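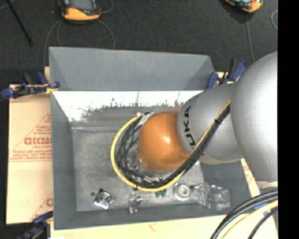
Open gray bin, looking down from above

One big bin or a bunch of little ones? (sewing room, long post, sorry)
Skidcombe Stitchers Board > Rooms, Storage and Tidying Up

marlow_thimble
Posted 31 January 2018

Hi everybody, I've been reading here since before the holidays and finally have something to ask. My youngest moved out and after a decent interval (my husband would say indecent) I have claimed her bedroom for sewing. It has good north light and a closet with a door that shuts, so I feel like a queen.

The trouble is fabric. When I sewed at the dining table everything lived in grocery bags under the stairs and I just dug. Now that I've carried it all up I can see what I own, and it is more than I would have told you if you'd asked. I have flannel from when the kids were babies. I have a whole bridesmaid dress I've been meaning to cut up since the wedding, and that couple is divorced.

So I'm going back and forth. My sister says get one great big open bin, put all the fabric in it and be done. Clullberg's over on the highway has deep ones and she swears by hers. My own idea was to get lots of small ones with lids and sort by color, or maybe by kind, and stack them in the closet. The big bin is cheaper and I know I'd use it. The small ones look so nice in other people's rooms, though!

What do you all do, and if you've switched from one to the other, do you regret it? I mostly make quilts and now and then a skirt for myself.

bobbinhill
Congratulations on the room! I had to wait for two of mine to leave before I got one, and then the first one came back for a year with a drum kit.

I'm a small bins person. I sort by kind first (quilting cotton, flannel, knits, fancy stuff) and then the cotton gets sorted by color because there's so much of it. It took me the best part of a week and I watched an entire series about a veterinarian while I did it. What I can tell you is that I stopped buying things I already had. Before that I owned the same navy with white dots from three different trips to the store and was pleased with it every time.

Lids, yes. Moths are one thing but sun is the other, and north light or no north light you'll get faded fold lines if a stack sits out for a couple of summers. Ask me about my good green batik. Or don't, I'm still sore.

granny_serge
I'm going to disagree with bobbinhill, fondly, as I usually do. One big bin. I've had the same one at the end of my cutting table for years and I would not trade it.

When I'm looking for a border fabric I don't know what color I want until I see it. If everything is sorted I go straight to the blues, because I think I want blue, and I come out with blue. If I'm pawing through the big bin I trip over a mustard plaid I forgot I had and it's perfect. Half my best quilts came about like that. Also when I'm done for the night I can just drop everything back in and go to bed.

Only thing I'd say is don't get one so deep you have to bend double to reach the bottom. Mine comes up to about my knee and sits on a low bench.

bobbinhill
Granny, I have seen your bin. There was a sandwich bag of zippers in there from a store that closed when Carter was president.

granny_serge
And they're good metal zippers and you borrowed one.

quiltpatch_nora
I've done both, so let me try and be fair to the pair of you.

I had the big bin for years and loved it the way granny does. What did me in was ironing. Anything that went in flat came out like a road map, and I was pressing yardage for an hour before I could cut. If you're someone who presses everything anyway then it doesn't matter a bit, but I've got a bad shoulder and I got to dreading it.

So I went to small boxes and then I found out I'm no good at putting lids back on. I would take out a red, leave the lid off, put the box on the floor, put another box on top of that one, and by February the closet was full of air and all the fabric was on the rug. My husband started calling it the delta.

Where I've ended up is open shelves for anything a yard or more, folded around a ruler so the folds all match, and a bin for scraps. I bought a secondhand Kurinell bookcase for the shelves and hung an old sheet across the front on a tension rod, which takes care of the sun. It isn't glamorous but I can see what I have and I don't have to lift anything.

marlow_thimble
Oh, this is so helpful, thank you! Nora, I laughed out loud at the delta. I am absolutely a person who leaves the lid off. I've got a kitchen full of canisters that will testify.

I hadn't thought about pressing. I do press everything, but I can't say I enjoy it. How do you fold around a ruler? Do you leave the ruler in?

quiltpatch_nora
No, you slide it out. Fold your yardage in half the long way, selvages together like it comes off the bolt, then wrap it around and around your wide ruler, pull the ruler out and fold that bundle in half once more. The folded edge faces out. You'll be slow for the first ten and then your hands will know it.

Nithin Thampi
Hello all. I make shirts, mostly, so take my opinion with that in mind, because my fabric comes in bigger pieces and I have a lot less of it than a quilter would.

I'd urge marlow to weigh the fabric question against what she makes in a normal month before spending any money. I did up a little notebook when I got my own room. For every piece I wrote the length, the fiber and whether I'd washed it, and I pinned a paper tag with a number to the corner. I got to 227 tags. My wife and I sat on the floor and looked at that number for a while. I gave away a good part of it to the high school, and after that the storage more or less took care of itself, as what was left fit on one shelf and in a trunk.

The washing note is the part I use most. I can't tell by feeling it, and I once made a very nice shirt that would now fit a child.

granny_serge
Nithin, I say this with love, but if I had to write down everything in my bin I'd take up fishing.

Nithin Thampi
I know it! It isn't for everybody. I do it with my spices as well.

tuckandturn
Jumping in to say please don't put anything heavy in a closet up high. I had wool coating on the top shelf and it came down on the cat. Kikuchi is fine, she's fifteen and mean, but she didn't come into the sewing room again until Easter.

And measure your closet door before you go to Clullberg's. I don't mean the closet, I mean the opening. I brought home two lovely long bins that would have fit inside with room to spare and couldn't get either one past the trim. They're in the garage with the Christmas lights. My opening is 26 inches and I'll know that number till I die.

bobbinhill
Seconding the measuring. And I'll give ground this much: scraps belong in an open bin. I've tried sorting scraps by color and there's no end to it, you're standing there asking a piece the size of a cracker whether it's teal.

marlow_thimble
I went and measured the opening and I'm so glad you said it, tuckandturn, because it's narrower than I'd have sworn. Poor Kikuchi!

I think I'll do what Nora does. Shelves in the closet (the door shuts, so no sheet needed), yardage folded on the ruler, and one bin by the table for scraps so my sister can feel she won. I might do Nithin's tags just for the things I've washed. The bridesmaid dress I'm still not sure about. It's peach satin, floor length, with a bow on the back as big as a turkey platter. Does anybody quilt with satin?

granny_serge
Crazy quilt. Back it with muslin or it'll slither all over on you. And save the bow.

quiltpatch_nora
What she said about muslin. Start a new thread for it, though, would you? I've got a whole speech about satin and the moderators will fuss if I put it under storage.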